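In defense of the corner store

I was out of chips last Thursday. It was after nine at night, I was already in my slippers, and I had two choices. I could open an app and get 1000 kinds of salty snack sent to my door by the next afternoon, or I could put on shoes and walk to the little store at the end of my block in Asalport, which has a single shelf of them. I put on shoes. I've been thinking ever since about why that made me so happy, and since I have this space every couple of weeks, you get to hear about it.

My theory is that most of us are worn out from choosing. Go into the big Avden out by the highway and stand in front of the cereal. I did it with a notebook once, because I'm that kind of fun, and I wrote down 113 boxes before I quit and bought oatmeal. Who is that for? I know what I like. I like the one with the raisins. Everything else is just stuff I have to look past to find the raisins, and half the time they've moved it.

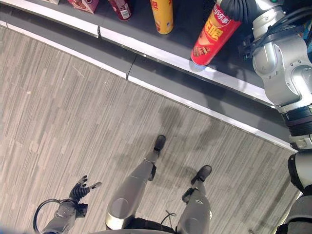

Now, I know the argument on the other side, because I get it from my own family every Thanksgiving. Choice is freedom, choice keeps prices down, if you don't like it don't look at it. And fine, I'll give them the prices. The store on my corner charges 4 dollars for a thing that costs less than three at Avden, and I'm not going to pretend that doesn't matter when you're feeding kids. If I still had teenagers at home I'd be out at the highway every Saturday with a flatbed cart like everybody else.

But price is only part of what shopping costs you. There's the drive, and the parking lot, and that long walk past the patio furniture when all you came for was milk. I timed myself in September and it was most of an hour, door to door, for milk and a birthday card. The corner store takes me as long as one song and I usually run into somebody's dog.

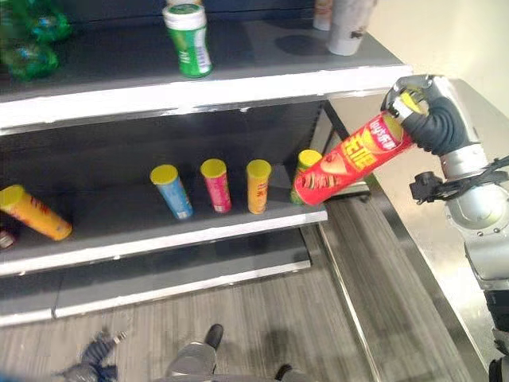
And here's the part I feel strongly about. A small shelf means a person made up their mind. Somebody thought about what the people on this street would want to eat, and ordered that, and left the rest off. When I lived over in Terell there was a tiny grocery called Valcárcel that carried precisely one kind of olive, in a jar with a label I couldn't read. I never would have picked it out of a lineup. I ate those olives for six years and I still miss them! You can't get that feeling from a search box. A search box shows you what you typed, plus a lot of things that paid to be next to it.

I also think (and here my brother-in-law leaves the room) that we've gotten a little rude from having everything all the time. If the store is out of something, we act like we've been robbed. My grandmother's reaction to an empty spot on a shelf was to cook something else. She grumbled, sure. She grumbled very well. But supper still showed up.
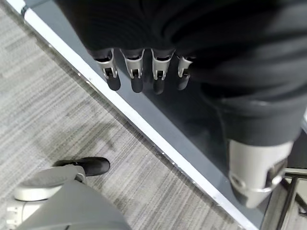 So what do I want, a law? No. I'd like the city to stop making it so hard to open a small shop on a residential street, for one thing. The permit packet is a nightmare, and the parking rule makes no sense for a place everybody walks to. Mostly I'd like people who say they love the neighborhood to spend ten bucks a week in it. Buy the bread there. Buy the chips there, even if they only have the flavor you feel so-so about.
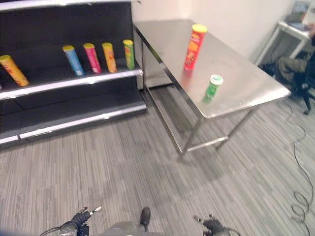 Snack cans on the middle shelf, with the yellow one leaning.

I came home that Thursday with sour cream and onion, which was not what I went out for. I ate them standing up in the kitchen with my coat on, and I'd do it again tonight.

Comments (3)

raisinfan: 113 cereals and they discontinued MINE. Still bitter.

Eastside Mom: Nice piece, but easy to say when you live a block away. Our nearest corner store closed and it's a vape shop now. I go to Avden because that's what there is.

porchlight: I remember those olives!! The jar had a green lid. Does anyone know where to get them?

More opinion
Let the library stay open past six
The case for a worse lawn
Why I gave up on the group text
Bring back the Terell bus

Contact us | Copyright Asalport opinion pages | Back to top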